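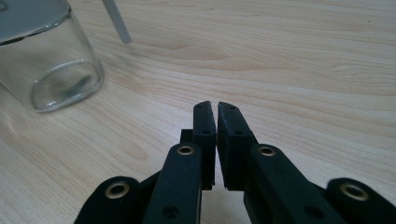 Visit Report: Barros Furniture Works, Luleck
25 January 2024

Members of the Wondwood Regional Trade Association visited the Barros furniture works in Luleck as part of the association's winter program. The purpose of the visit was to learn how a mid-sized producer dries, sorts and finishes local timber for household tables.

The group was received in the front office and given a short safety talk before entering the yard. Barros buys most of its logs from growers within 20 miles of the site. Boards are stacked outdoors under open-sided roofs and later moved to one of 3 kilns. Staff explained that drying schedules are set by thickness and species, and that boards are rested indoors before any cutting takes place.

Members spent the longest part of the visit in the sorting hall. Boards for tabletops are laid out side by side and turned until the grain runs well from one to the next. Knots are kept where they are sound – a change from earlier practice, when most knotted boards were sold for crates. The works now produces nearly 2,000 tables a year, most of them for homes and small restaurants.

The finishing room was of particular interest to members who run cafes and guest houses. Barros offers a hard oil and a water-based matte coating. The staff recommended the matte coating for tables in daily use and advised owners to wipe up spills promptly, avoid abrasive pads and allow new tops several days before heavy service. Questions were raised about repairs. Oiled tops may be touched up on site, while coated tops are normally returned to the works.

Delivery is handled by Suvent, whose depot adjoins the yard. Time did not permit a tour of the depot, and members asked that it be considered for a later date.

The association thanks the management and staff of Barros for their welcome. A return visit is planned for September, when the new kiln building is expected to be open. Places will be offered first to members who were unable to attend on this occasion.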